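3.2 Gripper setup and upkeep of the sorting cell

The sorting cell was installed at the Redden laboratory in October and uses one arm with a two-finger gripper. The fingers are soft parts with ridges on the inner face, supplied by Bindano. We exchange both fingers as a pair after 2000 grasps, even when only one of them shows wear. Before this rule was introduced, one pair stayed in use for 2251 grasps, and the left tip had become noticeably softer than the right one.

The wrist camera is checked at the start of each session. The operator moves the arm to the viewing pose and confirms that both fingertips are visible at the lower corners of the picture (Fig. 4). If one tip is missing, the camera bracket has turned and its two screws must be tightened again.
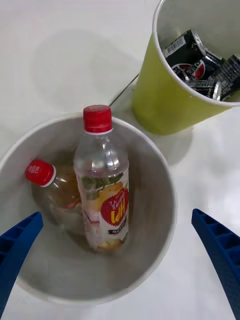 Figure 4. Wrist camera view with both blue fingers, the white container with two bottles, and the paper cup holding black cans.

Transparent bottles need more care in this check than cans – their glossy shoulders give highlights which the depth estimation may read as holes. For this reason we calibrate the exposure with bottles in the container and keep the value fixed for the whole session.

Cleaning is done every 200 grasps. The ridges are wiped with a damp cloth along their direction, and the fingers are left to dry before the zero position of the gripper is set again. The Chukwu controller stores this position together with the grasp counter, so that a later change of offset can be compared with the wear of the fingers.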